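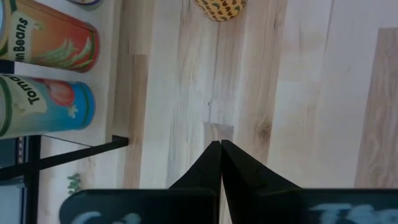 The Loaner

By the time Ngan-ling Pan coasted into the lot at Anghel Motor Service, her car had been making the noise for 20 miles, and she had tried everything she knew to make it stop, which was mainly turning up the radio and then, when that didn't help, turning it off and speaking to the dashboard in a kindly tone. It was a Fosach wagon, green once, and it had belonged to her father before it belonged to her. He had bought it the year she learned to ride a bicycle, and he had kept every receipt in the glove box in a plastic bag that had gone yellow and brittle at the corners.

The man at the service counter was called Deter. She never found out if that was his first name or his last, and in all the years she went there afterward she never felt it was the moment to ask. He had reading glasses pushed up on his forehead and a second pair hanging from his collar, and he came around the counter and walked out to the car with her in the April drizzle without putting on a coat.

"Tell me what it sounds like," he said.

"Like a spoon in a garbage disposal," said Ngan-ling. "But far off. Like it's the neighbor's garbage disposal."

He nodded as if people told him this every morning, and wrote it down, word for word, on the back of a work order. She liked him for that. The last place she'd gone, out on the Trurgate road, had written "cust. states noise" and charged her for an hour. 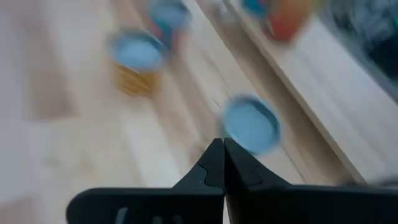 They would need to keep it overnight, he told her, and maybe longer if the part had to come from out of state, as parts for a Fosach generally did these days. He could lend her a car in the meantime. It was small and beige and smelled of peppermint, and the seat was set for somebody a good deal taller than she was. She drove it home sitting very straight, like a child at a grown-up table, and all evening she kept looking out the kitchen window and being surprised to see it there, that polite little car in her father's spot.

Deter called at 12 the next day, just as she was putting the soup on. It was a heat shield, he said, and a bracket that had rusted through, and he could have it done by suppertime. But there was something else, and he hoped she wouldn't mind. He'd gone into the glove box to look for the wheel lock key and the old bag had come apart in his hands.

"I put them all back in order," he said. "It took me a while. Your father wrote on them, did you know that?"

She hadn't known. She turned the burner down and sat on the step stool with the phone against her shoulder.

"Here's one for an oil change," said Deter, and she could hear him trading one pair of glasses for the other. "He's written, 'N. passed her math test.' And there's a set of wipers, that one says, 'Rain all the way to the lake, everybody sang.' They've pretty much all got something. There's a battery here, 393 dollars with the tow, which is robbery, if you'll pardon me, and under it he just put, 'Worth it, home by dark.'"

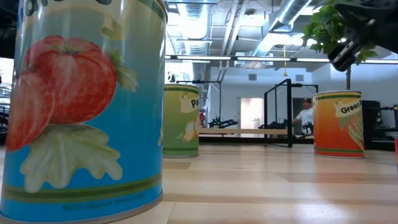 Ngan-ling didn't say anything for a little while, and Deter, who was not a man to hurry a customer, didn't say anything either. Somewhere behind him an air wrench started up and quit, and someone laughed, and a phone rang on another line until it gave up.

"Do you have an envelope?" she said at last. "A good strong one?"

He said he had found a tin box that fit the glove compartment nearly perfectly, if she didn't object to its having held spark plugs.

She got there at closing, in the peppermint car, with half the soup in a jar for him wrapped in a dish towel. The wagon was parked by the door with its nose pointed out toward the street. He handed her the bill, and she paid it, and then she asked to borrow his pen.

She stood at the counter quite a long time, thinking what to put. In the end she wrote, "Quiet as anything. Brought soup," and folded it once, and went out to the car to put it with the others.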